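Gavley Home Forum > Worktops and Tables > Masking out a long table in sections

roksolana_s
24th September

I have a long table that gets used for drinks and snacks when we have people round, and the rest of the time for cutting fruit and whatever else is going on. It is covered with brown paper. I have now marked it out in rectangles with blue tape, lengthwise and across, so that the chopping board, the glasses and the bowls each have their own place.

Most of it has gone down well. The part I am less sure of is where the strips cross. On one of them you can see a join on the right-hand side, where the cross strip meets the long one. 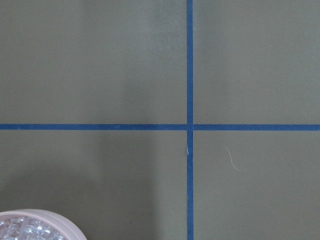

One of the crossings, with the join to the right of it.

Just below the crossing the long strip also wanders to the left a little. Is it worth lifting and doing again, or will I only tear the paper?

dexter_l
Leave it. Tape on paper never comes up clean. You will pull the top layer off and then have a furry patch that soaks up everything. A wobble that small doesn't matter on a table for lemons and wine glasses.

Fedir H
I don't agree with Dexter. If the tape is low tack and hasn't been down long, it lifts fine if you pull it back flat on itself, slowly. I did 55 feet of the stuff on lining paper in March and tore it once. Which make is yours? I use the Olico one, the narrow roll.

roksolana_s
No idea of the make, it came without a wrapper. I have tried a corner and it does lift, but I stopped when the paper started to come with it.

dexter_l
There you are then.

Soudabeh T
Are your lines meant to be square to the table? I would worry about that before the joins. If the first long one is off, all the others follow it.

roksolana_s
I took the first one from the far edge of the table and worked back from there. The end is cut square and it starts right at the edge.
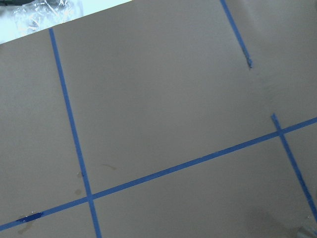 I measured the rest off that one with a steel rule. I was 8 mm out by the last row and decided I could live with it. What bothers me more is the paper. It marks very easily, and I would like to know how other people deal with spills when there is tape over the top. Cutting out one rectangle and patching it seems like the obvious way but I haven't tried it.

Khrystyna-Mariia
I have done this for years on a craft table, so this is my way of doing it. Others will have theirs.

1. Blot the spill, don't wipe. Wiping pushes it under the tape and it will creep along the strip.

2. Take everything off that rectangle and the ones next to it, and let the paper dry flat. If there is a brown stain around the foot of a glass like this, it won't come out, so don't waste time on it.

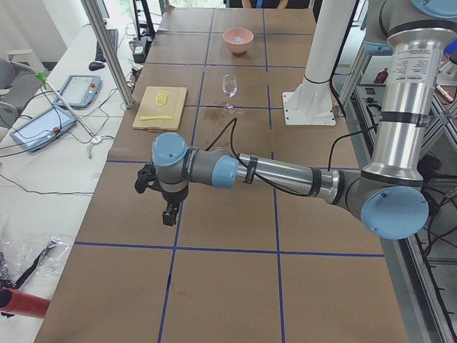
3. Cut the stained piece out with a sharp blade, staying inside the tape. Go lightly or you will score the table.

4. Cut a new piece slightly bigger, lay it over the gap and run fresh tape over all four edges. You end up with two layers of tape but it is hardly noticeable.

I buy the heavy paper from Cordeiro, 800 mm wide. The thin kind goes to mush.

Fedir H
Step 4 is where I differ. Double tape makes a ridge and a stemmed glass will rock if it lands on it. I would strip the whole lot and start again with wipe-clean cloth. Leda do one in plain brown.

Khrystyna-Mariia
A whole new cover for one stain is a waste. Stand the glass in the middle of the rectangle.

Soudabeh T
Or put a tray under the drinks. No cutting needed.

roksolana_s
Thanks all. I will leave the crossing as it is and try the patch on one rectangle first. Fedir, does the cloth take tape, or does it peel?

Fedir H
It peels at the ends after a week or two unless you press them down hard. The middle of the strip stays put.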